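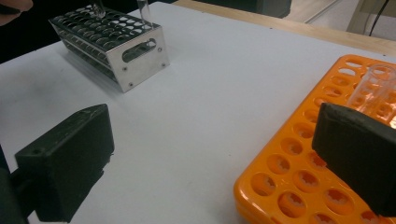 *A stainless steel test tube rack on a white tabletop.*

**Thursday, February 16, 2017** – Sustano, the maker of light commercial vans, has asked the court for more time to file its restructuring plan and has confirmed that it is in talks with two possible buyers for its Lollitz assembly plant.

The company entered court protection last year after its main lender declined to renew a revolving credit line. Under the current order, a plan must be filed by the end of February. The request submitted this week would extend that deadline by 3 months. The court has not yet set a hearing date.

In its filing, Sustano says the extension is needed to finish an audit of supplier claims and to complete the valuation of tooling at Lollitz. The valuation covers the body shop, the paint line and the stamping dies for the current van. The dies are listed separately from the building because they are pledged to a different creditor, and the two groups of creditors have not agreed on how proceeds from a joint sale would be divided.

One of the bidders is Prosance, a parts group that already supplies Sustano with rear axles and brake assemblies. Prosance is also an unsecured creditor in the case. Its offer, as summarized in the filing, covers the plant, the dies and the rights to the van platform, but excludes the Sustano name and the dealer contracts. The second bidder is not identified. The filing describes it only as a vehicle manufacturer with no present assembly operations in the region.

Neither offer is binding. Both depend on access to the plant's maintenance records and on a review of soil and groundwater conditions under the former paint building, which was closed when the current line was installed.

Employment at Lollitz stood at 1,469 when protection was granted. The plant has since gone from two shifts to one, and 500 workers are on temporary layoff. Sustano says it has kept up wage payments to those still working, and that health coverage for the laid-off group will continue through the period of any extension. Recall rights under the labor agreement would not automatically pass to a buyer. Prosance has said in its offer that it is prepared to negotiate a new agreement before closing, but has given no staffing figure.

Production continues at a reduced rate. The line is building vans against confirmed orders only, and dealers have been told not to expect stock vehicles before the summer. The long-wheelbase version is suspended until its side panels can be sourced again; the former supplier stopped shipping over unpaid invoices and now asks for payment in advance. Short-wheelbase panels are stamped in-house and are not affected.

Warranty work is being handled as before. The court approved a separate account for warranty and recall costs at the start of the case, and dealers file claims against that account directly. Owners do not need to register with the court to have covered repairs done. Claims for vehicles sold before the filing are treated the same way as those for later sales, with the exception of goodwill repairs outside the warranty period, which have been stopped.

The electric version of the van remains on hold. Development was being carried out with Santoso, which was to supply the battery pack and the charging hardware. Santoso delivered 2 prototype packs before work ended and has asked the court to order their return, together with the test data recorded during cold-weather trials. Sustano disputes the claim to the data – its position is that the trials were run at its own expense and that the development contract assigns the results to the vehicle maker. The matter will be heard apart from the restructuring plan.

Should the extension be granted, Sustano expects to choose a preferred bidder first and file the plan afterward, so that creditors can vote on the sale and the repayment terms together. If it is refused, the creditors may put forward a plan of their own. The secured lender has not objected to the extension but has asked for weekly cash reports while it is in effect. The holders of the tooling lien have reserved their position.

Sustano gave no further comment on the talks. Prosance confirmed that it has made an offer and referred other questions to the court filing.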